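Careers > Open calls > Automation / Robotics

Kamen is looking for 12-week pilot testers AND one part-time bench tech. Posting both together, short on time.

The product is Nisto, a sorting kit for small returns desks, toy libraries, thrift back rooms. Arm, two-finger gripper, bin boxes, software. You dump a mixed load in a basket, it picks and drops by category. First batch of 100 kits ships in November and we want people poking at it before then.

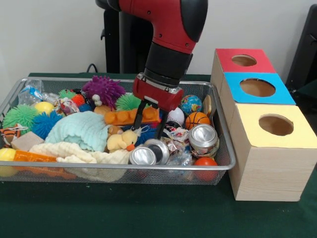
Bench tech is 20 hrs a week, mostly mornings. You'd reset loads between runs, log missed picks, swap finger pads, write down anything weird. No degree needed. Patience yes. Last round we logged 2,838 picks and 313 of them were marked for review, so theres plenty to go through.

Soft stuff is the hard part right now. Knits, plush, anything that tangles with its neighbor. Spiky rubber balls too.
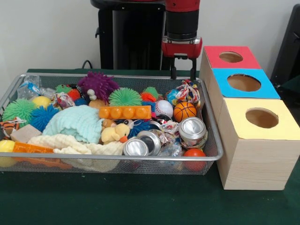
Pilot sites: you need a sturdy table, one outlet, and a person who can be near the kit while it runs. We bring everything else and take it back at the end. Sites get a $445 stipend plus first refusal on the kit at pilot price. Weekly call with Viorica Delić, Monday, 10 am, half an hour tops.

Crumpled paper and crushed cans are fine to include in your loads. Food is not. Glass is not. 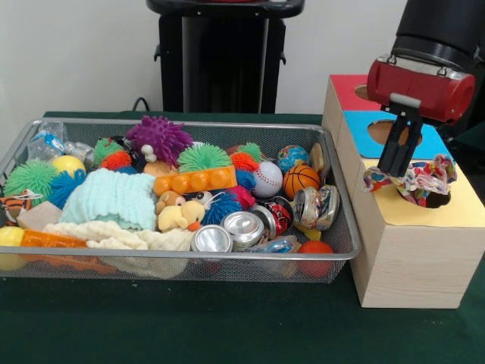 WHAT WE'RE ASKING FOR

- Comfortable around a moving arm, will follow the stop-button rules
- Can lift 40 lb
- Decent notes, spelling optional
- Bench tech only: able to get to our shop on your own
- Pilot sites only: at least two loads a day

Prior work with pick and place gear is a plus. So is toy repair, warehouse returns, recyling lines.
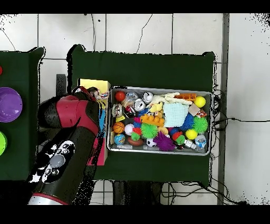
Do I have to use your basket and boxes?

For the first four weeks, please. After that you can try your own containers, just send Rok Mujić the measurements before you swap anything.

To apply, send a few lines on who you are and which one you want (tester or tech) to Zdenka Georgiou through the contact form. Resume for the tech job only. We read them as they come in and will close early if we fill up.

Related openings
Field installer, Marchetti
Gripper pad assembler, part time, Kamen
Support desk, evenings, Musus

We use cookies to remember your job searches. Accept / Manage settings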